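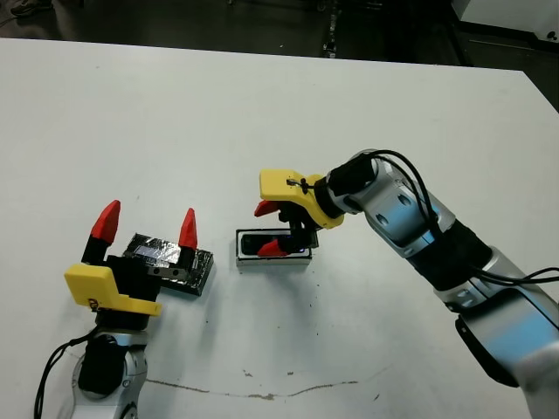
Vekora says its two-armed robot learns packing from 50 demonstrations. We have questions

Nov 19, 2022

Vekora has begun showing customers a two-armed setup that it says can be taught a small packing job in an afternoon. A worker steers both arms by remote control, the system records the motions, and software trained on those recordings takes over. The task on show at the company's Hastness workshop involves a flat black device in a small white tray, handled with red-tipped grippers on yellow 3D-printed mounts.

The company's headline figure is 90 percent success after 50 demonstrations. That number comes from Vekora's own tests, and the short summary it handed out does not say how many attempts were made or what counted as a failure. A dropped part and a part set down crooked are very different problems on a real line.

Speed is the other soft spot. Vekora puts the average cycle at 41 seconds – slow for a job a person can do without much thought. The company says later versions will be faster but gave no target.

Votorwood, a parts supplier that has agreed to a trial, plans to run the system on one bench starting in May. It has not said what it is paying, or whether the worker doing the teaching will be its own or Vekora's.

A rival system from Mokgethi made similar promises and has yet to publish results from a customer site.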